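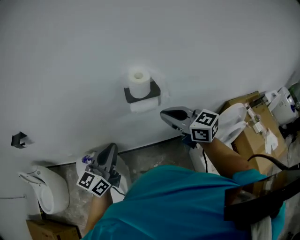

Hall hire for a 40th – is 236 dollars a night fair?

kinga_f
Right, need a sanity check from people who've done this. I'm organising my brother's 40th and we've been quoted $236 for the Nundale hall on a Thursday night, kitchen included, plus a $200 bond. My sister reckons that's daylight robbery for a country hall. I thought it was pretty reasonable? It's got the old timber dance floor and you can park the whole family out the front. Anyone hired it lately?

golestani_m
We had Mum's birthday there in November and paid the same. Got the full bond back within the week. The oven runs hot down the left side so turn your trays, and bring your own tea towels. Lovely night, would do it again.

Zorville78
Your sister's right. The bowls club will give you the room for nothing if you put money over the bar. Why anyone pays for a hall is beyond me.

kinga_f
Zorville – half the guests don't drink and the other half are under ten! We'd never hit the minimum. I did ring them and they wanted us out by 9.30 as well.

simone.b
The bar minimum catches everyone. We got stung for it at my engagement and ended up buying rounds for people we'd never met (they were very happy for us). Go the hall. How many are you having?

kinga_f
Invited 180, which is ridiculous, I know. Mum got hold of the list. Expecting a good few to pull out given it's a weeknight.

despina_g
180 on a Thursday, you're brave. My two cents after doing a christening there: the loos are the thing to sort out early. Ask who stocks them, then take a bag of toilet rolls and hand soap regardless. I sent my husband to the servo at eight o'clock at night and he came back with one four-pack and a sausage roll.

Zorville78
If I'm paying $236 I'd expect the dunny paper to be thrown in.

despina_g
It is thrown in, Zorville, it's just gone by dessert with a crowd that size.

tibor_m
Disagree with Mojtaba on the oven, it's the right side that runs hot. Or it was when we did the footy dinner. Either way do one big cold spread and use the oven for party pies. We got caterers over from Erport one year and it cost us $2,542 for lukewarm lasagne. Never again.

golestani_m
Tibor I burnt three trays of spanakopita on the left side, I'm not budging on this.

simone.b
Could you both be right and it's just a bad oven

tibor_m
Possible.

kinga_f
Ha, okay, cold spread it is. Last question – music. Does the hall have any sort of speaker or do I need to borrow one?

golestani_m
There's one on the stage but it hums. My nephew brought his and it was plenty loud enough. Music off at 11, the neighbour across the road does ring up about it.

kinga_f
Perfect, I'll ask my cousin for his. Paying the bond tomorrow before Mum invites anyone else. Thanks all, even you Zorville.

Zorville78
Bowls club has a speaker. Just saying.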